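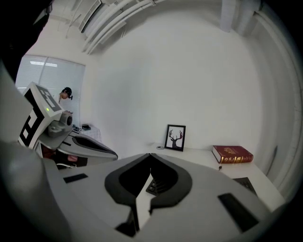
Filed under: Grumbles, Home and Work

I have now finished the Gridier planner, or as much of it as I am ever going to finish, and several people have asked me to say what I thought. Most of them asked in the tone people use when they have already bought one.

For anyone who has missed it, Gridier is a paper planner with a method attached. You divide your week into squares, you give every square a colour, and at the end of the week you look at the colours and learn something about yourself. It costs £60. For that you get a planner with 130 pages, a set of pens, a card telling you what the pens mean and a login for the videos. The pens are quite nice. I'll say that now because I don't have a great deal else to say in its favour.

I bought it in December, in the stationery place on the hill in Ollgate, in the sort of mood that sells planners. It was dark at half past three. I had missed a dentist's appointment and paid the water bill twice. The woman behind the counter said they couldn't keep them on the shelf, and I looked at the shelf and there were a lot of them on it, and I bought one anyway.

The claim on the box is that most people "lose" eight hours a week. I would like to know where that comes from. There is no source on the box, none on the card, and the first video says "studies show" and then cuts to a woman pouring coffee. Lost how? If I spend an hour on Sunday reading the paper and not taking much of it in, is that lost? According to the card it is, because it goes in a grey square, and grey is for "drift". I had a lot of grey squares. I was also, on the whole, having a perfectly good week.

The colours bothered me from the start. Green is for things that "feed" you, orange is for things you owe other people, blue is for rest and grey is for drift. Cooking supper is what, exactly? Some nights I like it and some nights I would pay good money to have somebody else do it. Walking to the post office is orange because I owe somebody a parcel, but I like the walk, and I always look in the window of the hardware shop. I put it down as green with an orange edge. The videos warn you against edges. Edges are apparently a sign that you haven't been truthful with yourself.

Then there is the bit about your desk. Video two is all about the desk. You can't plan a clear week at a cluttered desk, says the voice, and you are told to take everything off and put back only what you "choose". This has been doing the rounds for as long as I have been reading this kind of thing and I've never seen anyone offer proof of it. I have worked at a tidy desk and got nothing done. I wrote the best thing I ever wrote for money at a kitchen table in Dunard with a broken toaster next to my elbow.

Also, have you noticed how these desks always end up looking? Pale, by a pale wall, with one picture and one handsome book. I don't mind it. It is pleasant enough to look at. I just don't believe it has any effect on whether you ring the dentist.
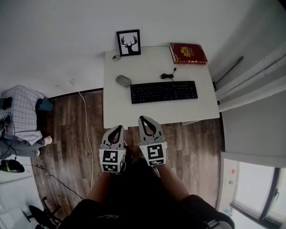
White desk, antlers at the back, big red book on the right.

I did give the method a fair go. I want that on the record, as the people who love Gridier are quick to say you didn't do it properly. I filled in the squares every evening before bed. I watched the videos, including the one about breathing. For the first fortnight I felt very organised, and I've thought a bit about why, and I think it's the same feeling you get from a new pair of shoes. I had felt it before with a whiteboard, and with an app that made a noise like a small bell.

By the third week I was spending roughly 2 hours of it colouring in. Nowhere on the card is there a colour for that. I put it in grey to be spiteful.

What I really object to is the weekly review. You count up the greys and write down what you'll do with the time you "win back". So I wrote that I'd read more, and the next week I read more, and I enjoyed it less because I was thinking about the square. I've been reading for pleasure since I was small and it had never before felt like something I might be marked on. A friend told me that was the resistance coming up and I should push through. I'd like to see a case where somebody found the method annoying and the method was held to be at fault.

To be fair to it, a few things were useful. Writing down appointments in one place works, as it has worked in every diary I have owned, including the free ones from the bank. I also noticed that I say yes to things on the phone that I would never agree to in writing, and I've started asking people to send me a message instead. That was worth knowing. Was it worth £60? I could have got there with the back of an envelope, and I have plenty of those.

There's a second planner out now, naturally, called Gridier Home, for people who live with other people. Everyone in the house has their own pens. I can't imagine suggesting it in ours and being spoken to afterwards.

If you already have one and like it, carry on, I've no wish to spoil it. Plenty of people enjoy colouring in and there is nothing wrong with that. If you're thinking of getting one, wait until the evenings are lighter and see if you still want it. And do read the bit about refunds first. They will take it back unused, but "unused" includes the pens, and the first thing the card tells you to do is try the pens.

Comments are open again, by the way. I closed them after the Yeh business (the pillow, for those who weren't here, and no, my neck is no better) but it has been quiet enough lately. If anyone can find me the study about the eight hours, please post a link. I've looked, and all I found was other planners quoting the same number.

I've gone back to the wall calendar from the garage. It has tractors on it and the squares are far too small. The dentist is on the fourteenth, at ten past nine, written in biro.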